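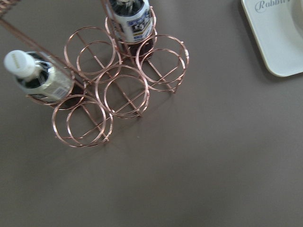 Avis sur la lettre Hallholm, abonnement professionnel

Publié le 10 janvier 2018

J'ai souscrit en juin à la lettre Hallholm, consacrée à l'investissement étranger en Asie du Sud-Est. L'abonnement coûte 701 euros par an et donne droit à 4 rapports pays, plus une note chaque quinzaine.

Les rapports font dans les 200 pages. Celui sur l'Indonésie est le meilleur : règles de participation étrangère secteur par secteur, délais des permis, litiges récents avec les régions. Le chapitre sur les ports m'a servi deux fois en rendez-vous client. Celui sur le Vietnam est plus faible et reprend beaucoup de communiqués.

La base de données, fournie par Sundaram, s'exporte en tableur. Les montants sont en dollars, sans conversion possible, et la recherche par entreprise renvoie parfois des doublons.

Auparavant je lisais Peketwood, moins cher, mais limité à l'actualité boursière. Le service client de Hallholm a mis 15 jours à corriger ma facture.

Je renouvelle pour un an, sans l'option « alertes ».

Note : 4/5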